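Trostley pottery studio to reopen in April after kiln room repairs

2021-01-11

The Trostley Clay Studio will reopen to members in April, the studio's board said in a notice posted this week. The building on Grasura Street has been closed since a water line broke above the kiln room late last fall.

The break soaked the ceiling and one wall and left standing water in the glaze room next door. The two electric kilns were switched off at the time and were not damaged, according to the notice, but the wiring that feeds them has to be replaced before the city will sign off on their use. Work on the wiring began after the holidays. The ceiling has already been taken down and the new panels are on order.

Bruvov Electric, a local contractor, is doing the wiring. The job also adds a separate shutoff for each kiln, something members had asked for before the leak. Until now both kilns ran from one panel in the hallway, and a problem with one meant turning off the other.

The studio has 1,346 square feet of work space, including the kiln room. The layout will stay mostly the same. The glaze buckets are moving to the north wall, away from the pipes, and the damp shelves will go where the old coat rack stood. A deeper sink with a clay trap is being put in near the back door.
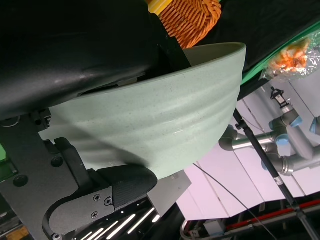
Members who left work behind when the building closed will be able to collect it before the reopening. Finished pieces were boxed and moved to a storage unit on Espiritu Avenue. Bisque ware was moved as well and can be glazed once the kilns are running again. Unfired work on the lower shelves was lost. The studio is crediting each affected member with a bag of clay, to be picked up at the front desk after the doors open.

Pickup will be by appointment. A sign-up sheet will go out by email in February, and members are asked to bring their own boxes and newspaper. Anything not claimed by the end of April will be put in the studio's seconds sale.

When the studio does open, it will run on shorter hours and with fewer people inside. No more than 16 members may be in the building at one time, and wheel times will have to be booked a day ahead. Masks are required in all rooms. The shared tool bins are being taken out, so members will need to bring their own ribs, sponges and trimming tools. Bats and rolling pins will still be provided and must be washed after each use.

Evening classes will come back later. The beginning wheel class that was cut short by the closing will be finished first, with the same students, and no new class will be listed until that one is done. Students who would like their money back can ask for it at any time before the reopening. The children's class is on hold through the summer.

Monthly dues have not been charged while the building is closed and will start again with the first full month of operation. Firing fees will go up slightly to cover the cost of shelves and kiln wash. The new price list will be posted at the front desk and on the studio's website.

Insurance is paying for the ceiling, the wall and most of the electrical work. The sink and the second shutoff are not covered. The studio has set a goal of raising $600 toward those costs through an online sale of donated pots. Members and former students who wish to give a piece can send a photo and the measurements by email, along with a note on whether it is safe for food. Mugs, bowls and small planters are preferred because they are easier to ship. Buyers in town may pick up their orders in the parking lot.

The spring sale normally held on the front lawn will not take place this year. The fall sale is still on the calendar.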